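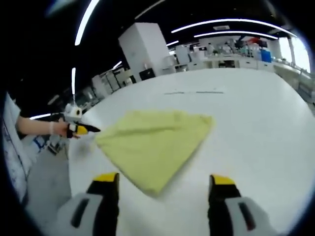 Velldale wants retirees, and it wants them enough to pay for a marketing campaign. The town council voted in March to hire Cloutier, a relocation marketing firm, and the first results are now in the mail: a glossy brochure promising "effortless living after 60" in a new 44-unit community called Deledeo. Housekeeping is included in the monthly fee, according to page one. Page four defines housekeeping as one visit every other week, limited to floors and bathrooms. Wiping down a tabletop with a microfiber cloth counts as "light dusting" and is billed as an extra. It is a small thing, but the brochure has a good many small things in it.

The developer, Hitow, says 30 of the units are already reserved. Asked what a reservation involves, the company said it means a signed interest form. No deposit is required, and a person can sign as many forms as they like. Hitow would not say how many of the people on the list live outside the county, although bringing in new residents is the whole argument for the tax break the town has offered.

"We're very comfortable with the level of demand," said Covadonga Olmedo, who handles sales for the project. She said buyers are drawn by the mild winters, the low property taxes and the short drive to medical care.

The winters are mild. The taxes are low this year, and the council has not said what they will be once the road to the site is widened. The medical care is an urgent care clinic that closes at 6 p.m. The nearest hospital with an emergency room is 44 minutes away by car, and the brochure's map leaves it off. The map does show a golf course. That course has nine holes, belongs to somebody else and does not have an agreement with Deledeo, though Olmedo said talks were "moving along."

Then there is the award. A gold seal on the cover calls Velldale one of the "13 Best Small Towns to Retire To." The list was published on a website run by Cloutier. All 13 towns on it are Cloutier clients. A spokesperson for the firm said the rankings were based on "a range of lifestyle factors" and declined to name them.

Prys Phillips moved to Velldale four years ago, before there was any campaign, and says he likes it. He walks to the library and knows his neighbors. He also gave up his second car and now regrets it.

"There's no bus," Phillips said. "They keep telling people it's walkable. It's walkable if you already live downtown. That new place is out past the feed store, and there isn't a sidewalk for most of it."

Hitow's plans call for a shuttle. The plans do not say how often it would run, where it would stop or who would pay for it after the first year. Olmedo said those details would be settled once residents move in and "tell us what they want."

Anyone thinking of signing more than an interest form may want to ask for the full fee schedule, which is a separate document and does not come with the brochure. It allows the monthly fee to go up every year and sets no cap. It also says the clubhouse will be built in the second phase, "subject to sales."

The council is due to take up the road widening at its next meeting. Copies of the fee schedule are available at the sales office on request.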